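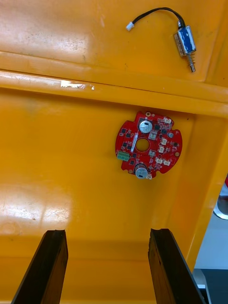
By Hatsue Sekiguchi, Reviews and Acquisitions

The Library has added to its collection a study of the Japanese incense ceremony, The Listening Room, by Huguette Delorme. The book is published by Hullumetti in a translation by Waldemar Kalinowski, and runs to 328 pages with notes and a glossary. Members may borrow it from November.

Writing on incense in European languages has tended to fall into two groups. There are the practical handbooks, which deal with burners, ash and charcoal and say little of history, and there are the older travel accounts, whose authors attended a single gathering and described it at length. Ms Delorme has read widely in both and is courteous about their failings. Her own approach is that of a historian who has also been a pupil. She studied for several winters in Miyazaki under Kazue Shimada, and the chapters on preparing the ash and seating the guests draw on notes kept at that time.

The opening chapters follow the trade in aromatic woods, from the forests of mainland South-East Asia to the Japanese court. The account of how agarwood forms within a damaged tree is clear and will be of use to readers with no botany. The middle of the book turns to the gathering itself, in which the guests pass a cup of warmed ash from hand to hand and attempt to tell one wood from another. The author takes some care over the verb "to listen", which is used in Japanese for the act of attending to incense, and readers may wish to begin with that chapter.

Some reservations should be recorded. The chapter on the modern revival is thin and relies heavily on one private archive. The index omits most of the names of individual woods, an inconvenience in a work likely to be used for reference. The translation reads well, although Mr Kalinowski has left a number of terms without explanation on first appearance, and the glossary does not supply all of them. 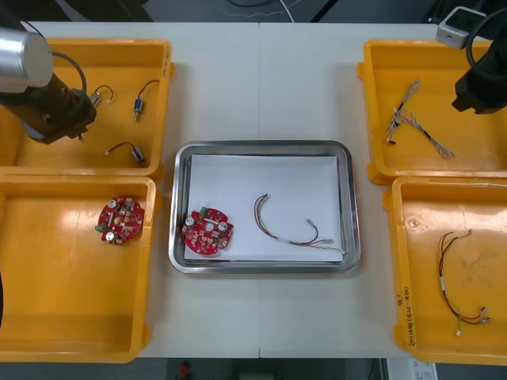
The Library holds two copies. One is for loan and the other will remain in the reading room, shelved with the works on tea and flower arrangement. Loans are for three weeks and may be renewed once, provided that no other member has placed a request.

A discussion of the book will take place in November in the upper meeting room, beginning at half past six in the evening. Wakana Takagi has kindly agreed to lead it and will bring several pieces from her own collection of incense utensils. Members attending are asked not to wear perfume. Places should be reserved at the enquiry desk.

The Library has also received the new edition of the Trandulura catalogue of smoking and incense vessels, which will be noticed in a later issue.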